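Room Attendants and Robot Partners - Puton House Hotel, Rilby

Puton House is looking for seven people to join the rooms team from January. We are a hotel of 78 rooms, and since last spring a part of the room work is done together with robots from the company Ferri. The job is still a housekeeping job, but it has changed, and we want to explain clearly how before you apply.

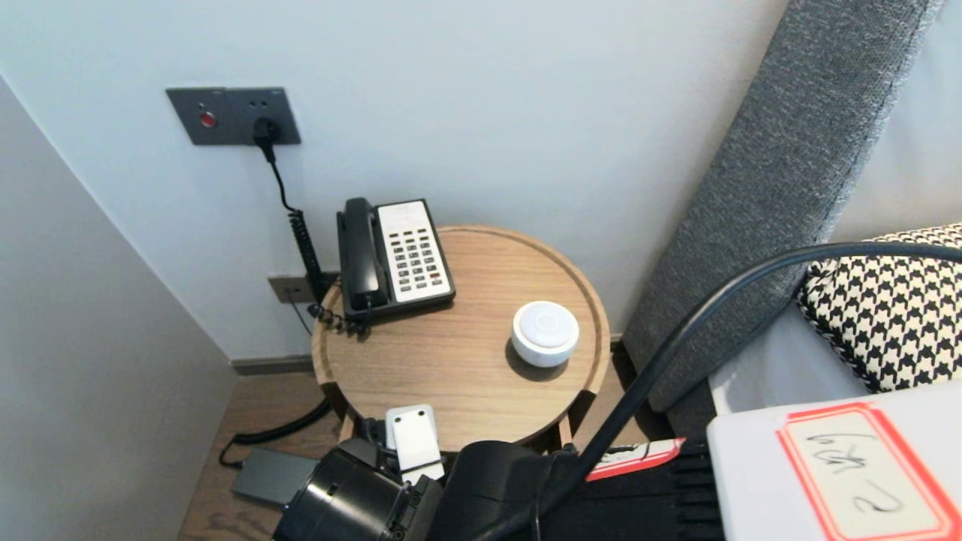
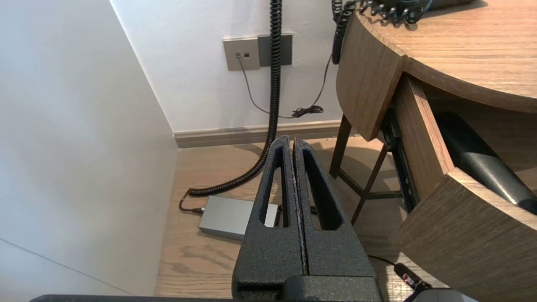
Robot work in a guest room: the bedside table with the telephone, and the open drawer with the hair dryer.

What the robot does and what you do

The robot does the slow checking work: small items on tables, things which should be in drawers, things left on the floor. It reports to a tablet. You make the bed, clean the bathroom, decide if the room is ready and sign for it. The signature is always from a person. If the robot and you do not agree, your opinion counts, and you write one line about it in the room log.

In the first season our attendants wrote 1,403 such lines. We read them all, and many of the rules we have today came from them. For example, the robot does not enter when a guest is present, even if the guest invites it, and cords on the floor must be put to the side before it drives in.

What has changed for the staff

We do not want to paint this too nicely. The number of rooms for one attendant did not go up, this was agreed with the team before the start and it is written in the contract. There is less bending and less walking back to the store for one missing thing. On the other side, there is more waiting, more looking at a screen, and in some weeks more talking about software than you would like. Two colleagues asked to return to floors without robots, and they did so with the same pay. You will have the same right after your trial time.

Your tasks

- Prepare rooms and corridors on one floor, together with one colleague and one robot
- Start, stop and move the robot, and call for help when it stands still
- Write short notes in the room log, in English or in your own language (we translate)
- Take part in a meeting of 65 minutes every second week, paid as working time, where the team and the technicians discuss what should be changed

What we ask from you

Experience in hotel rooms, hospital rooms or home care is welcome, at least one year. You do not need technical knowledge. Training is two weeks, on full pay, and the first days are without any robot so you learn the house first. You should be able to say it openly when something does not work well - this is more useful for us than a person who always finds a way around it.

Working time is from 8:30 a.m. to 3 p.m., with one weekend in two. Part time is possible for three of the places. Work clothes, lunch and the bus ticket between Rurnton and Rilby are paid by the hotel.

About data

The robots have cameras. They record only during work in empty guest rooms and they are not used to measure how fast you are. The staff council has access to the list of recordings and can ask for deletion. If you have questions on this point, please ask them in the interview, you will receive the full text of the agreement before you sign anything.

How to apply

Send a short letter and your work history to the rooms office at Puton House, or bring them to the reception in an envelope with the name of Tarık Soylu, head of rooms. A photo is not needed. We invite every suitable person to a half day in the house, paid, where you can work one room together with the team and speak with the attendants without the management present. Travel costs for this day are refunded against the ticket.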